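I spent an afternoon in October at the open day of Zamara, a small company that teaches robots to do household work. I promised some of you a report, so I will write it in a few posts.

First, the place. I expected a laboratory with glass walls and people in white coats. Zamara works in rooms that look like somebody's home. There is a table with snacks, a chair, a big steel appliance, even exercise mats. I liked this very much.

Our guide was Glenys Lambert, who plans the sessions. She speaks slowly and clearly, for which I was grateful. She told us that they name each robot setup, and the one we visited is called Casora.

The task sounds simple: go to the table, take one thing, bring it to another place, put it down. Glenys said they had recorded 2291 tries before our visit. Their goal before winter is 2813.

I asked how many of these tries were good. She did not give a percentage. She said the failed ones are also kept, and 631 of them are marked by hand with a short note of what went wrong. I would like to read these notes one day.

What the cameras saw, four views:
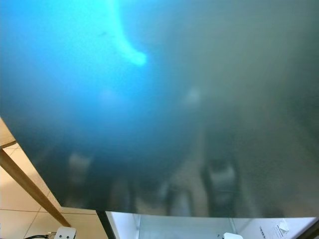
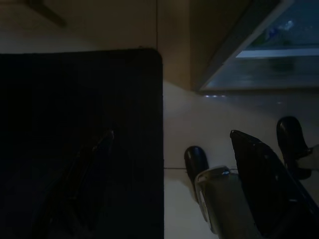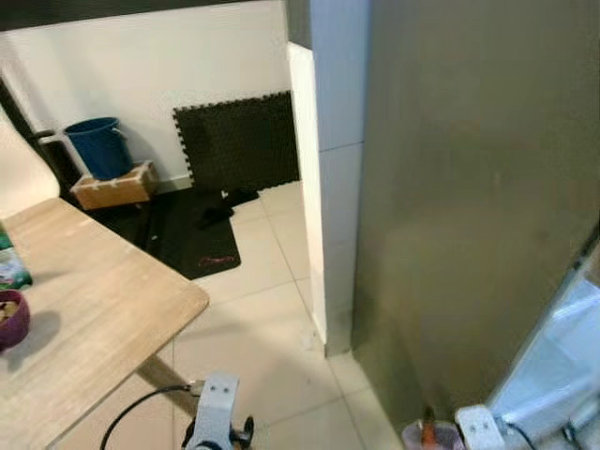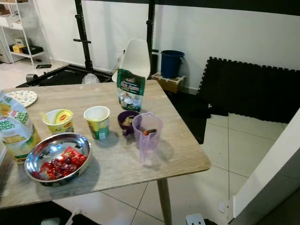

Head camera in the first, third and fourth. The second is from the small camera at the gripper, with both fingertips in the corner.

The wrist view surprised me the most. It is so dark and so near to everything that I could not say what the big black panel is. Glenys said that people always prefer the head view, but for the last centimeters before a grasp the wrist view is more useful.

Glossy surfaces are difficult too. In the first view you have mostly reflections, and a person next to me asked if the camera was broken. It was not – the robot was only very close to the panel.

A man from Fairclough asked about the price. The answer was "not for sale yet", and he wrote this down very seriously. Another visitor wanted to know about noise. I stood near and could talk in my normal voice.

One small criticism: the group was too big for the room, and from the back row I missed the first ten minutes. Next time I will come early. There is a second open day in spring, limited to 300 visitors, and you have to register on their page.

If somebody here has also visited the Zomel demonstration, please write me how it compares. I could not go to both.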